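Forum > Film & Serie > Kino allgemein > "Grunard" – gesehen und ratlos?

Seite 1 von 1

kinoratte_hb
Beiträge: 1532

So, gestern Abend endlich Grunard geguckt, zweite Vorstellung im Osham, Reihe 7, und ich muss das jetzt irgendwo loswerden, sonst platze ich. Ich fand den Film toll. Also wirklich toll! Und gleichzeitig könnte ich nicht erklären, worum es eigentlich geht. Ein Hotelier verliert einen Koffer, seine Schwester kommt aus Triest zurück, dann gibt es diese ewig lange Sequenz auf der Fähre mit dem Zauberer, und irgendwann ist der Koffer wieder da und keiner macht ihn auf. Ende. Abspann. Bei uns im Saal hat einer laut "Hä?" gesagt.

Trotzdem hab ich fast die ganze Zeit gegrinst. Die Szene an der Rezeption, wo drei Leute gleichzeitig denselben Schlüssel verlangen und jeder in einer anderen Sprache – dafür allein hat sich die Karte gelohnt. Wie ging es euch?

Morgenmuffel77
Beiträge: 287

Ging mir komplett anders, sorry. Ich bin ja ein großer Fan von Zisum (der Vorgänger vom selben Team, falls das wer nicht weiß), und da gab es auch keine richtige Handlung, aber wenigstens Figuren. In Grunard laufen lauter Leute mit lustigen Hüten herum und sagen geistreiche Sachen. Der Hotelier ist nach einer Stunde noch genau derselbe wie am Anfang. Die Schwester hat in der Fährenszene einen einzigen guten Moment, und dann schneidet der Film weg zum Zauberer. Warum??

Die Rezeption war lustig, ja. Aber das ist ein Sketch. Den könnte man auf YouTube stellen und hätte den Film gesehen.

kinoratte_hb
Beiträge: 1532

@Morgenmuffel77 Na ja, Zisum hat aber auch 40 Minuten gebraucht, bis mal irgendwas passiert ist. Da bin ich beim ersten Mal eingeschlafen, ich geb's zu.

Und mit der Schwester muss ich widersprechen. Achte mal drauf, wie sie im Frühstücksraum immer am selben Tisch sitzt und jedes Mal einen Platz weiter rückt. Das wird nie angesprochen! Am Schluss sitzt sie dann am Fenster. Für mich ist das eine Figurenentwicklung, nur halt eine leise.

filmdose
Beiträge: 2832

Das mit den Plätzen ist mir auch aufgefallen, aber ich hab es für einen Anschlussfehler gehalten, haha.

Ich sitze irgendwo zwischen euch. Erste Hälfte super, zweite Hälfte zäh. Ab der Fähre hatte ich das Gefühl, die hatten noch zehn Ideen auf Zetteln und wollten alle unterbringen. Der Zauberer ist so ein Zettel. Der Bäcker mit der Tuba auch. Die Musik fand ich dagegen großartig, vor allem das Klavierding beim Kofferpacken, das ab da immer einen Tick schiefer gespielt wird. Gibt's den Soundtrack schon irgendwo?

Schluffi
Beiträge: 100

Hundertster Beitrag, juhu! Und den verbrate ich für Grunard.

Ich hab mit meiner Schwester geguckt, wir machen in den Ferien immer einen Filmabend, vorher wird gekocht und dann ab ins Kino. Diesmal gab's Teigtaschen, dementsprechend waren wir spät dran und haben die ersten fünf Minuten verpasst. Kann mir jemand sagen, ob da irgendwas Wichtiges war? Wir haben nämlich bis zum Schluss gerätselt, woher der Hotelier den Koffer überhaupt hat.

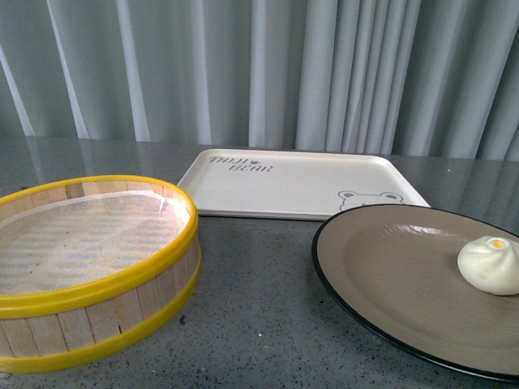

Dämpfkorb mit gelbem Rand

Mir hat er jedenfalls gefallen, meiner Schwester gar nicht. Sie meint, das sei ein Film für Leute, die gern erzählen, dass sie ihn verstanden haben. Den Streit hatten wir dann die ganze Heimfahrt über in der Straßenbahn.

filmdose
Beiträge: 2832

@Schluffi Glückwunsch! Am Anfang sieht man nur einen Bahnsteig bei Nebel und den Koffer, der da steht. Der Hotelier nimmt ihn einfach mit. Kein Wort dazu. Ihr habt also eigentlich nichts verpasst, wir wissen es auch nicht :D

Und euren Dämpfkorb nehm ich auch, ich hab gerade Hunger.

Morgenmuffel77
Beiträge: 287

Moment, das ist doch genau mein Problem. Man kann die ersten fünf Minuten weglassen und es fehlt nichts. Man kann den Zauberer weglassen und es fehlt nichts. Was ist denn das für ein Drehbuch?

Deine Schwester ist mir übrigens sehr sympathisch, Schluffi.

nachtvorstellung
Beiträge: 12

Hallo, ich lese sonst nur mit, aber hier muss ich mal. Ich finde, ihr redet alle am Ton vorbei. Der Film will doch wie diese alten Hotelkomödien sein, wo ständig Türen auf- und zugehen und der Anlass völlig egal ist. Da fragt auch keiner, was in dem Koffer drin war. Ich fand das herrlich altmodisch. Der Pagenjunge, der viermal mit dem falschen Tablett kommt, und beim fünften Mal stimmt es, und ausgerechnet dann ist das Zimmer leer... ich hab Tränen gelacht.

Was mich gestört hat, war die Synchro. Ich war im Oktober auf einem kleinen Festival und hab ihn dort schon mal im Original gesehen, und die Rezeptionsszene ist da noch mal eine ganz andere Nummer. In der deutschen Fassung sprechen zwei von den drei Gästen plötzlich Deutsch mit Akzent, damit ist der halbe Witz weg.

kinoratte_hb
Beiträge: 1532

Oh nein, echt? Im Osham lief OmU, deshalb hab ich das gar nicht mitbekommen. @Morgenmuffel77, welche Fassung hattest du denn?

Morgenmuffel77
Beiträge: 287

Die deutsche. Im Grewal läuft ja nie was anderes. Okay, das lasse ich als mildernden Umstand für die Rezeption gelten. Für den Zauberer nicht.

filmdose
Beiträge: 2832

Der Zauberer redet doch gar nicht.

Morgenmuffel77
Beiträge: 287

Eben!

kinoratte_hb
Beiträge: 1532

Ich geh nächste Woche noch mal rein, diesmal mit einer Freundin, die Zisum auch gehasst hat, ich bin sehr gespannt. Und dann achte ich auf das Klavier. Bei mir ist das beim ersten Mal komplett durchgerutscht, ich war so mit den Hüten beschäftigt.

Schluffi
Beiträge: 101

Falls du rausfindest, warum der Bäcker am Ende auf der Fähre ist, bitte hier reinschreiben. Der hat doch vorher gesagt, er verlässt das Dorf nie?

nachtvorstellung
Beiträge: 13

Das sagt nicht der Bäcker, das sagt sein Bruder. Die werden beide vom selben Schauspieler gespielt, einer hat den Schnurrbart.

Schluffi
Beiträge: 102

Es gibt einen BRUDER?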